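4.2 Setting up the Saltero bench scale

1. Set the scale on a level surface at least 36 inches from any fan, vent or open window.
2. Turn the four feet until the bubble sits inside the ring.
3. Plug in the adapter. Leave the scale on for 10 minutes before the first reading.
4. Choose a weighing plate. Any light, flat-bottomed plate may be used if it does not touch the housing.
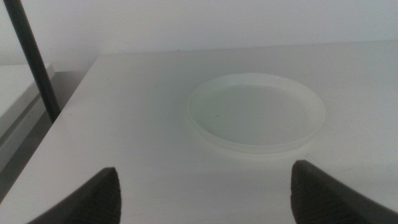

5. Place the plate on the pan and press TARE. The display must read 0.0 within five seconds. If it does not, repeat step 2.

CAUTION: Maximum load is 400 g, plate included. Loads above this limit can bend the support arm and will void the warranty.

4.3 Checking calibration

Use the 195 g check weight supplied. Place it in the center of the pan and wait for the stable mark. If the reading is off by more than 0.2 g, run CAL from the menu. 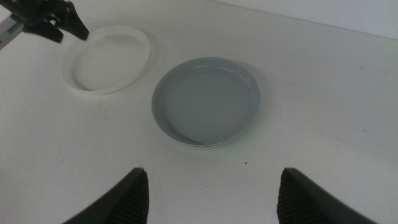 Tare values are stored by plate number, from P1 to P8. Store a value for each plate in use and do not share one value between two plates. Shallow round plates with a low rim, such as the gray one, are suitable for powders and small parts. Liquids need a deeper vessel.

NOTE: Stored values are lost if the backup battery is removed. See error code 182.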